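Subject: Re: [blocks] Blue and red cubes, and what to put under them

On 2026-04-27, Embla Myklebust wrote:
> Did you settle on a blue in the end? I have the old Skillon chart and
> the two middle blues look the same to me on paper. Also, are you using
> a cloth on the table or leaving it bare? Ours is dark and the cubes
> roll off it if anyone bumps a leg.

Hi Embla, hi all,

Yes, the blue is settled, and so is the red. It's a plain blue with a flat finish, no gloss.
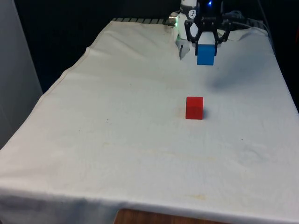
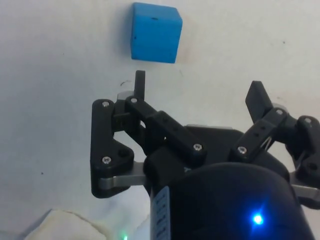
Blue in both, and the red one on the cloth in the first.

To take the paint first. Do not go by the Skillon chart. It was printed before they changed the base and both middle blues come out darker than shown. I used the Darnari matte, number 18, two coats, with a light sanding in between. The red is number 6 in the same line and needed three coats to stop looking pink at the corners. Alvar tried the Drirkaro satin last year and his cubes picked up every fingerprint, so he is going over them again in May.

Round the edges before you paint. I do mine by hand on a sheet of 220 taped to the bench, a few strokes per edge, then turn. Torunn uses a router table and gets them more even than I do, but she has also lost a few cubes that way. If you leave the edges sharp the paint wears through there first, and you will be touching them up within a month.

On the cloth: I went with a cloth, and I would again. Mine is an off-white cotton one from Talebi, bought by the yard. Wash it before you cut it. I did not, and it came up short on one side. A tight weave matters more than the weight. If it is loose the cubes catch when you slide them and the cloth creeps toward you. I let it hang over the front and hold it with clamps under the table, out of the way. Tape works too but leaves a line when you pull it off.

Pale is better than dark for these two colors. We tried gray first, and the blue was hard to pick out in the evening under the ceiling light. Red was fine on anything. I would skip white vinyl. It wipes clean but it reflects the lamp, and it scuffs, and then you have marks that look like dirt and will not come off.

For small dark specks on the cubes, a damp cloth usually does it. If that fails, a white pencil eraser, gently. Don't use the melamine sponges, they leave a shiny patch on a matte finish.

Vilgot asked off list what the paint cost. I paid 79 for the two cans, with shipping, and there is plenty left in both. If anyone wants to try the blue before ordering, send me your address and I will mail a painted scrap. I have 3 ready now and can do more.

I still don't have a good green. Darnari has two and I like neither of them. The lighter one is close to yellow under a warm bulb. If somebody has a can of something they are happy with, please post the name and number here, and say what kind of light you looked at it under.

Embla, on the rolling: is your table level? Check that before you buy fabric. Ours had one short leg and I put a shim under it first.

Valter Tangen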